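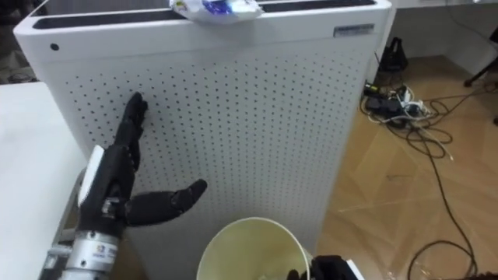 Spent my lunch break reading the Dunov filter subscription terms so you don't have to. 1/4

They say change it every 3000 hours. Leave the thing running all day and you're buying a new one every four months or so. Where does 3000 come from? The page doesn't say. 2/4

Roald Fjeld wrote a long post in February saying his kitchen smelled better after two weeks. Fine. He'd also started opening the window at night. Which one did it, Roald? 3/4

I asked Dunov support for test results from a normal apartment, with a door that opens and somebody frying onions. They sent me a coupon for 2 filters. Still waiting on the results. Until I see them I'm not signing up for auto-renew. 4/4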